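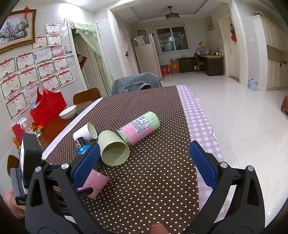 ## 2 Tisch, Decke und Becher

Gilt für den Gruppenraum im Haus Bolger. Stand: 28. Februar 2019, zusammengestellt von Janka Vaněk. Die ältere Fassung aus dem Ordner im Flur bitte nicht mehr benutzen, sie beschreibt noch die Klapptische.

### 2.1 Bevor Sie anfangen

Bereitlegen:

- Tischdecke, gepunktet
- Becher in der benötigten Anzahl
- zwei Tücher, eines feucht, eines trocken
- Clikoslow-Tischklammern (Schublade neben der Tür)
- Wirkel-Reiniger, falls noch welcher da ist

Wirkel verspricht auf der Flasche "streifenfreien Glanz auf jeder Oberfläche". Auf dem Holztisch haben wir davon bisher wenig gesehen. Lauwarmes Wasser mit einem Spritzer Spülmittel leistet dasselbe und kostet fast nichts. Wer den Reiniger trotzdem nehmen möchte: 2 Verschlusskappen auf einen Eimer, sparsam auftragen, nachwischen.

> **Achtung:** Keine heißen Töpfe oder Kannen direkt auf die Decke stellen. Der Aufdruck "hitzefest" auf der Verpackung nennt keine Temperatur, und ohne Temperatur ist das Wort nicht viel wert.

### 2.2 Decke auflegen

1. Tisch vollständig abräumen und feucht abwischen. Krümel unter der Decke zeichnen sich nach ein paar Tagen durch, auch wenn man sie beim Auflegen kaum spürt.
2. Tischplatte trocknen lassen. Nicht nach Gefühl, mit der flachen Hand prüfen.
3. Decke in der Mitte auflegen und zu den Rändern hin ausstreichen. Die gepunktete Fläche gehört nach oben, die karierte Borte fällt über die Kante.
4. Überhang prüfen. Ganz gleichmäßig wird er bei dieser Decke wohl nie, wir haben es oft genug versucht. Ein Streifen Holz darf an einer Seite frei bleiben.
5. An den Ecken je eine Klammer aufschieben, falls im Raum gelüftet wird.

**Hinweis zu den Klammern:** Laut Beipackzettel hält Clikoslow "jede Decke auf jedem Tisch". Bei dicken Tischkanten spreizen sich die Klammern so weit auf, dass sie beim ersten Anstoßen abspringen. Prüfen Sie vor der Veranstaltung selbst, ob sie sitzen - einmal kräftig am Stoff ziehen genügt. Springt eine ab, lassen Sie alle vier weg. Drei Klammern und eine lose Ecke sind schlechter als vier lose Ecken, jedenfalls wenn Kinder am Tisch sitzen.

### 2.3 Becher prüfen

Becher kommen bei uns aus verschiedenen Sätzen, deshalb passen Farben und Formen nicht zusammen. Versuchen Sie nicht, sie nach Herkunft zu sortieren.

1. Jeden Becher auf die Seite legen und gegen das Licht hineinsehen. Rückstände am Boden fallen so eher auf als beim Blick von oben.
2. Den Rand mit dem Finger abfahren. Scharfe oder abgeplatzte Stellen: Becher aussortieren, auch wenn er sonst gut aussieht.
3. Außenseite abwischen. Aufkleber, die sich am Rand bereits lösen, ganz abziehen.
4. Becher, die nach Spülmittel riechen, noch einmal mit klarem Wasser ausspülen.
5. Saubere Becher aufrichten und mit der Öffnung nach oben an die Plätze stellen.

Die Angabe "spülmaschinenfest" nehmen wir bei den farbigen Bechern nicht wörtlich. Nach einem Sommer in der Maschine waren im August mehrere davon matt. Die Firma Fisten, bei der wir den letzten Satz gekauft haben, schrieb dazu, das liege am Wasser. Das kann sein. Bis das jemand belegt, wird von Hand gespült.

> **Achtung:** Becher mit Haarrissen nicht mit Heißgetränken füllen und auch nicht "nur noch für Kaltes" zurückstellen. Sie landen sonst spätestens beim nächsten Kaffee wieder auf dem Tisch.

### 2.4 Dosen und Behälter mit Etikett

Neben den Bechern stehen oft Dosen oder andere Behälter auf dem Tisch, teils mit Barcode oder langem Kleingedruckten. Für sie gilt:

- Etikett zuerst lesen, dann öffnen. Steht etwas zum Haltbarkeitsdatum darauf, zählt das Datum und nicht der Eindruck.
- Behälter mit einer Füllmenge über 200 ml nicht an die Tischkante stellen.
- Liegende Behälter rollen. Auf der Decke zwar langsamer als auf blankem Holz, verlassen sollte man sich darauf nicht.
- Deckel fest schließen und durch leichtes Kippen über der Spüle prüfen. Das Klicken beim Zudrehen beweist nichts.
- Nichts in fremde Behälter umfüllen, solange das alte Etikett noch klebt.

### 2.5 Abräumen

1. Restinhalt ausgießen, Becher zur Spüle bringen.
2. Dosen getrennt sammeln. Der Behälter dafür steht im Flur, nicht in der Küche.
3. Decke erst abnehmen, wenn wirklich alles vom Tisch ist. Der Trick mit dem ruckartigen Ziehen ist hier schon schiefgegangen.
4. Decke über der Spüle ausschütteln, feuchte Stellen abtupfen.
5. Locker rollen und ins obere Fach legen. Gefaltete Decken bekommen Knicke, die auch nach mehreren Tagen auf dem Tisch bleiben - die Behauptung auf der Packung, der Stoff "glätte sich von selbst", können wir nicht bestätigen.

### 2.6 Wenn etwas nicht klappt

| Beobachtung | Was zu tun ist |
|---|---|
| Decke rutscht | Platte erneut trocknen, dann erst Klammern versuchen |
| Becher wackelt | Unter die Decke sehen, meistens liegt dort etwas |
| Flecken gehen nicht weg | Gallseife, mindestens 9 Minuten einwirken lassen, kalt ausspülen |
| Farbe färbt ab | Decke nicht weiterverwenden und Zettel ins Fach legen |
| Klammer verbogen | Wegwerfen, Zurückbiegen hält nicht |

Fleckensprays aus der Werbung bitte nicht mitbringen. Wir haben zwei ausprobiert, das Ergebnis war beide Male ein heller Rand um denselben Fleck.

Ersatzbecher stehen im Schrank unter dem Fenster. Fehlt dort etwas, tragen Sie es in die Liste an der Schranktür ein, mit Datum und Stückzahl. Weiter mit Abschnitt 3, Stühle und Beleuchtung.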